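Print this page | E-mail this page

Materials in Everyday Life, Handout 4: Friction

Friction is the reason you can tie a shoe, and I love teaching it! Press two surfaces together and they resist sliding. The harder you press, the more they resist – double the push and, for most dry solids, you double the grip.

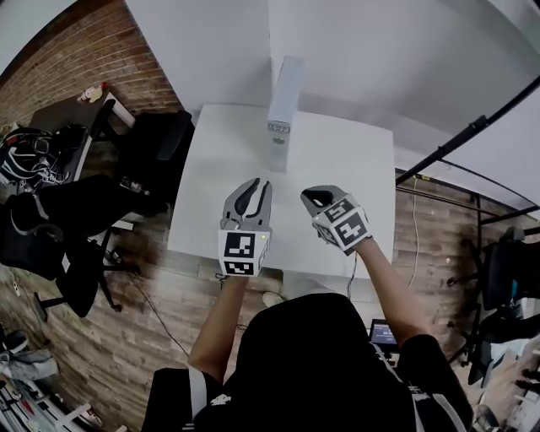
Rubber breaks the simple rule. It is soft enough to sink into tiny bumps, so its grip depends on the real area of contact as well as the push. Black rubber pads on the inside of two curved gray fingers are a fine case to think through: the fingers give the shape, the rubber does the holding. Try problem 17 with this in mind.

Now for texture, my favorite part. 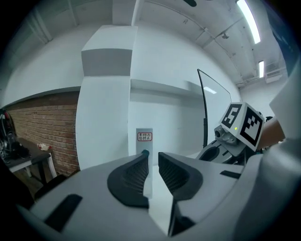 Tread patterns puzzle everyone at first, as grooves take away contact area. On a clean, dry surface a smooth tire can grip very well, but add water and the grooves give it somewhere to go. Ribs like the ones on these two facing pads also bend a little under load, and a bending rib can follow an uneven surface.

Bring a shoe with a worn sole next time. 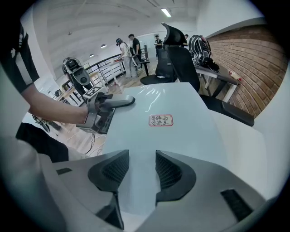 Hema Warrier wrote in after the January class that her worn soles held better than new ones on dry tile, and asked whether she had measured wrong. She had not – try it!

Related items
Handout 3: Springs and Stretch
Handout 5: Why Things Wear Out

This site uses cookies. OK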